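The Hamper

Meifang had promised the hamper by four. Clallham, the big house past the church, ring twice. It was ten to three and the pears hadn't come.

"Ring Luvon," said Spyros, from under the counter, looking for tape.

"I rang Luvon. Luvon says the van left."

"Left when?"

She didn't know when. Left. She had the cheese, the oatcakes, two jars of the quince stuff, the good tea. A card that said With Warmest Thanks, which was wrong, it was meant to be Sorry For Your Loss, and the Sorry cards were all gone. March had been a bad month for people's mothers.

"Write one," Spyros said.

"My writing's awful."

"Then Jingyi."

Jingyi was on her break, eating crisps on the back step. She wrote it on plain card with the pen from the till. Dear Mr Fan. Then stopped.

"What do I put?"

"Sorry for your loss. From all at the bank."

"From all at the bank," said Jingyi. "That's horrible." But she wrote it, lovely round letters, and it looked better than it was.

Quarter past. No pears. Meifang put in a second box of shortbread to fill the hole and tied the ribbon, and untied it, because grey looked like a school tie, and tied it agian in the cream. Cellophane. It crackled so loud she nearly missed the phone.

The bank. Could they add a bottle? Something nice but not, you know, not celebrating.

"What's not celebrating?" she asked Spyros, hand over the phone.

"Port."

So port. Ribbon off. Cellophane off. Shortbread out, port in, on its side like someone asleep.

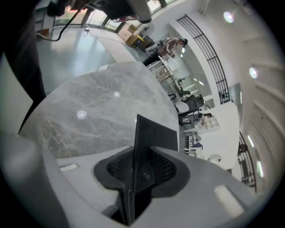
She drove it over herself, hamper belted into the front seat – twenty to four, every light red. At Clallham she rang twice. Waited. Rang agin.

Guangming Fan opened the door in his socks. Older than she'd thought. Behind him in the hall there were hampers, all along the wall, up the first few stairs. All that cellophane. Some still had the labels on.

"Another," he said.

"I'm sorry. It's from the bank."

"They're very kind." He took it, both arms, and stood there with nowhere to put it. "Do you like port?"

"I'm driving."

"After, then."

She said she couldn't, really, and he said she'd be doing him a favour, and could she use any pears? He had so many pears.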